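The Light Meter Comes Back to the Kitchen Table

By Oluwatosin Jibrin

My uncle's light meter lived in a leather case that smelled of cough drops, and I was not allowed to touch it. He would hold it up to my grandmother's face, frown, hold it up to the cake, frown again, and by the time he had a reading the candles were out. We have a great many family pictures of smoke.

I bring this up because I have just spent a month with the Lindine 2, a handheld meter that costs 400 dollars and does one thing. It tells you how much light there is. Your camera does this already. So does your phone, for free, between messages from your dentist. And yet the store in Herkmont where I buy film had a waiting list for it, and the young man behind the counter wrote my name down with the gravity of someone booking a heart operation.

The appeal is easy enough to explain. The meter inside a camera measures light bouncing off whatever you point it at, and it assumes that whatever you point it at is a sort of medium gray. Point it at a bride and it makes her dingy. Point it at a black dog and it gives you a gray dog with a haunted look. A handheld meter with the little white dome goes where the subject is and measures the light falling on it, so the dog can stay black and the bride can stop asking questions.

I had forgotten how pleasant this is. I put the Lindine under my chin, pointed the dome at the camera, pressed the button and got an answer. I set the answer on my old Szekeres, which has no battery and no opinions, and took the picture. Then I did it again by the window. By the end of the first roll I was walking around the apartment metering things I had no plan to photograph, including the soup.

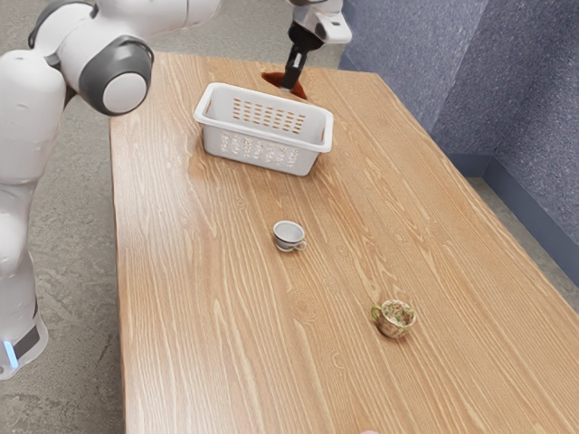
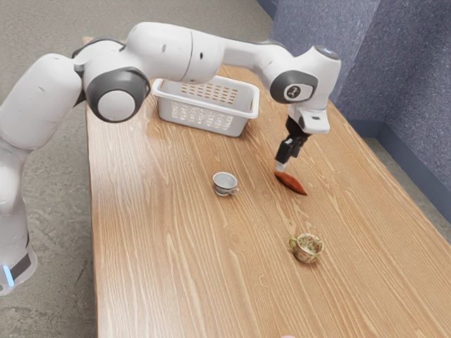 The soup, if you're curious, was two stops darker than the bread.

There are complaints. The menu was written by somebody who thinks in symbols. A small sun means incident light, a slightly different small sun means brightness of the screen, and I have dimmed the display in the middle of a field more times than I'd like to put in print. The battery door needs a coin, and I no longer carry coins. The strap loop is just too narrow for the strap that comes in the box. I got it through with a needle and some language.

The flash mode is better. You press the button, the meter waits, you fire the flash, and it gives you an aperture. My last flash meter waited with such patience that it would happily record a passing car. The Lindine ignored the cars on my street and caught the flash each time, even from the far end of the hallway.

Is it more accurate than the camera? I tried it against my digital Clallero, which has a metering system with a long name and a whole chapter of the manual to itself. In flat light they agreed to within a third of a stop. Against a bright window the Clallero protected the sky, which I hadn't asked it to do, and turned my neighbor into a silhouette. The Lindine protected my neighbor. She liked that one better, although she has since asked for the silhouette too, for professional reasons she won't discuss.

What you're really paying for is the walk. To use a handheld meter you have to go and stand where your subject is standing. You notice that the light is coming from the left, that there's a lamp doing something ugly to the wall, that your subject has a thread on her collar. Then you walk back. It adds maybe half a minute to a picture, and children won't put up with it, and neither will birds.

My uncle's meter turned up in May, in a drawer, still in its case. It has a needle and a selenium cell that has been losing heart since well before 2000. I held it beside the Lindine on the windowsill and it read a full stop low, which explains quite a lot about the wedding album. I tried tapping it. The needle jumped up, thought it over, and went back to where it had been.

I've kept my place on the list for a second Lindine strap, the wider loop being promised for the next batch. The young man wrote that down too.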